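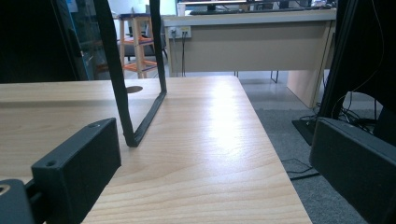
Robot cell technician, Trerwood
Full time, on site. Posted 16 May 2018. Start in July.

Trerwood is looking for one person to look after one robot cell. We have read plenty of ads that promise "the future of automation" and then hand you a broom. You may get the broom here too, but mostly you will be keeping a two-finger gripper straight, tight and honest.

The job

The cell is called Lobo. It was set up in our Faltitz office by people who have moved on to other work, and the setup notes they left are optimistic. Lobo picks up small and awkward objects from a tabletop and puts them down again. On a good day it does this for a whole shift. On a bad day a finger has crept on its bracket and the log says everything is fine. We have stopped believing the log, and we would like to hire someone who never would have believed it in the first place.

You will spend your time on:

Taking the gripper fingers off, cleaning the faces, checking the screws and putting them back square to each other.
Checking finger alignment before the first run of the day, by hand and by eye, whatever the software reports.
Resetting the zero position after any crash, and writing down that there was a crash.
Routing cables so that they don't snag, and finding the one that has started to fail.
Dealing with glare from the overhead lights, which upsets the vision side more than the supplier's brochure would suggest.
Swapping wear parts. We keep a small stock and you would be in charge of it.

Lobo reports to a monitoring package called Undik. The sales pitch was that Undik would predict faults before they happened. So far it has predicted several that did not happen and missed the ones that did. You will not be asked to like it. You will be asked to keep a plain maintenance record next to it, so that we can decide whether to renew.

What we want

At least 2 years of hands-on work with robots, packaging machines, lab equipment or anything else with moving parts that people blame on the operator. You should be able to read a wiring diagram, use a torque driver and a feeler gauge, and say "I don't know yet" in a meeting. Some scripting helps, but we can teach that part. A degree is fine. So is no degree.

Please don't send a list of every robot brand you have stood next to. Certificates from weekend courses will be read politely.

What we offer

Nineteen days of paid vacation in the first year, plus public holidays. Health coverage from the first day. A 6-month trial period that works both ways. No night shifts and no on-call phone. If Lobo stops at six in the evening, it can stay stopped until morning.

How to apply

Send a resume and no more than 2 pages about a machine you repaired: what it was doing wrong, what you thought the cause was, and what the cause really was. If those last two are the same, pick another machine. Applications go to the Trerwood front office in Faltitz, by mail or in person. Candidates we want to meet will be asked in for half a day at the cell, with tools, and paid for the time.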